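Familiengeschichte schreiben – Grundlagen der genealogischen Arbeit
Kursunterlagen, Teil 4: Wanderungen einzelner Familienzweige nachweisen
Kursleitung: Lorraine Rowbotham

1. Ausgangslage

In Teil 3 ging es um Personen, die ihr Leben lang am selben Ort geblieben sind. Schwieriger wird es, wenn ein Zweig der Familie wegzieht. Im Kirchenbuch des Herkunftsortes bricht die Reihe der Einträge ab, am Zielort taucht ein Name auf, der passen könnte. Dazwischen liegen oft mehrere Jahre ohne jede Quelle.

Unser Beispiel ist die Familie Stockdale. Sie bewirtschaftete einen kleinen Hof bei Druvstead und ist dort über drei Generationen belegt. Der zweitälteste Sohn fehlt nach seiner Konfirmation in allen örtlichen Listen. Sein Enkel Mervyn Stockdale hat uns die Familienpapiere für den Kurs überlassen.

2. Welche Quellen kommen in Frage?

Meldeunterlagen: Abmeldungen sind häufiger erhalten als Anmeldungen. Beide Orte prüfen, auch wenn der erste Fund schon eindeutig wirkt.

Pacht- und Kaufverträge: Sie nennen meist den bisherigen Wohnort. Bei den Stockdales steht im Pachtvertrag von Brururach »vormals Druvstead, zur Zeit Ackroyd«. Damit ist eine Zwischenstation belegt, von der in der Familie niemand mehr wusste.

Viehlisten und Frachtbriefe: Wer mit Tieren und Hausrat umzog, hinterließ Papier. Im Frachtbuch von Ackroyd steht unter der laufenden Nummer 2328 eine Sendung auf den Namen Stockdale, Gewicht 279 Kilogramm, Hausrat und Geschirr für ein Gespann.

Briefe: Datum und Poststempel getrennt notieren. Sie weichen oft voneinander ab.

3. Mündliche Überlieferung

In der Familie wurde erzählt, der Sohn sei zu Fuß von Druvstead nach Brururach gegangen, 122 Kilometer in vier Tagen. Die Strecke stimmt. Die vier Tage lassen sich nicht belegen, und der Frachtbrief spricht eher für ein Fuhrwerk, zumindest auf dem zweiten Abschnitt. Solche Erzählungen gehören trotzdem in die Familiengeschichte – als Erzählung gekennzeichnet und mit dem Namen der Person, von der sie stammt.

Beim Befragen von Verwandten gilt:
– offene Fragen stellen, keine Jahreszahlen vorgeben
– Gegenstände und Fotos erst im zweiten Teil des Gesprächs zeigen
– Widersprüche notieren und stehen lassen
– Ort und Tag des Gesprächs festhalten

Jamie Mapplebeck hat im letzten Kurs drei Geschwister getrennt befragt und drei verschiedene Ankunftsjahre erhalten. Alle drei sind in der Arbeit abgedruckt, das Jahr aus dem Pachtvertrag steht in der Fußnote.

4. Namensgleichheit

Ein Treffer mit gleichem Vor- und Nachnamen genügt nicht. Verlangt werden mindestens zwei weitere übereinstimmende Merkmale, etwa Geburtsjahr, Beruf, Name der Eltern oder Name eines Taufpaten. In Ackroyd lebten zur selben Zeit zwei Männer namens Stockdale, einer davon Müller. Erst die Unterschrift im Pachtvertrag hat die Frage entschieden.

5. Ablage

Jede Quelle erhält ein eigenes Blatt mit Fundort, Signatur, Abschrift und Anmerkungen. Abschrift und Deutung nicht vermischen. Wer mit dem Programm Vilora arbeitet, trägt die Signatur in das Feld »Nachweis« ein und nicht in den Freitext, sonst fehlt sie im Ausdruck.
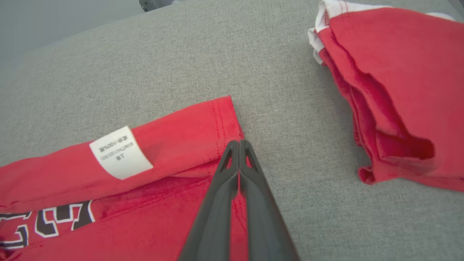
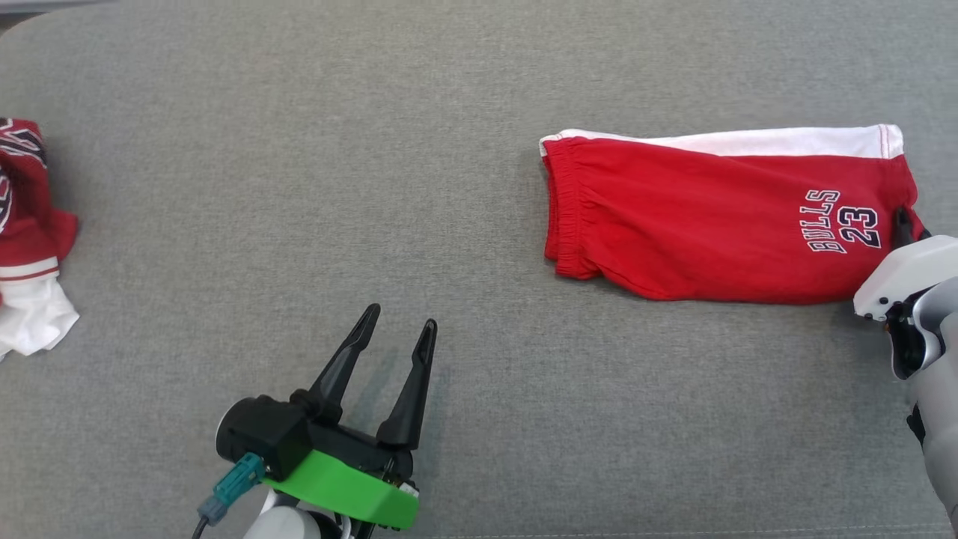 Kursunterlagen Familiengeschichte, Heft 4, Seite 7

6. Aufgabe bis zum nächsten Treffen

Wählen Sie eine Person aus Ihrer Familie, die mindestens einmal den Wohnort gewechselt hat. Stellen Sie alle Belege in zeitlicher Reihenfolge zusammen und kennzeichnen Sie die Lücken. Schreiben Sie dazu einen Text von höchstens 200 Wörtern, in dem gesicherte Angaben und Vermutungen sprachlich zu unterscheiden sind.

Die Texte nimmt Jui-lin Hsiao entgegen, gedruckt oder als Datei. Wer noch auf Auskunft aus einem Archiv wartet, kann bis März nachreichen.

Teil 5 behandelt Grabsteine und Friedhofsregister. Die Abschriften dafür bringt Ruairi Guthrie mit.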